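Gotasby Room Planner: three weekends in and I'm still using it

I've been putting off redoing our back room for years, mostly because I can't picture anything until it's built and paid for. A mate at work put me on to the Gotasby room planner in August and I have to say, I'm a bit hooked.

It runs on an ordinary laptop (mine is six years old and wheezes) and you start by typing in your wall lengths. That's it! No drawing lessons, no fiddling with a special pen. Doors and windows snap to the wall and stay put, and if you've got a measurement wrong you click the number and fix it. I had our room in before the kettle boiled, then spent the rest of the night trying colours.

The finishes are where I lost most of my time. There are 147 wall textures in the standard set, and the browns and creams are lovely — warm, a little rough, nothing like the flat paint swatches I'm used to. You can save favourites into a tray at the side, and mine filled up quickly.
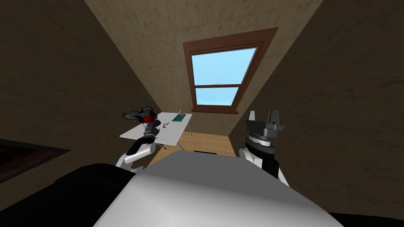
Dark side walls, a lighter tan on the far wall and a reddish-brown window frame.

Lighting took me longer to get the hang of. There's a slider for time of day, and I left it on noon for a whole week before I noticed it. Once I started dragging it towards evening I changed my mind about two paint colours and a lamp, so it has probably paid for itself already.

A few grumbles. The furniture library is thin if you want anything older than last year's catalogue, and I ended up using a plain box to stand in for Mum's sideboard. Undo only goes back 3 steps. The print layout also chops the title off on A4, though Tymofii Kravets posted a fix on the user forum (set the margin to 200 and leave the scale alone) and it worked first go for me.

I tried Furkano's planner as well. It has more chairs, but I found the menus a slog and kept losing my way back to the floor plan.

I'd happily recommend Gotasby to anyone planning a single room. For a whole house I'd want a better way of moving between floors. Next job is the hallway, and I've already started on the tiles.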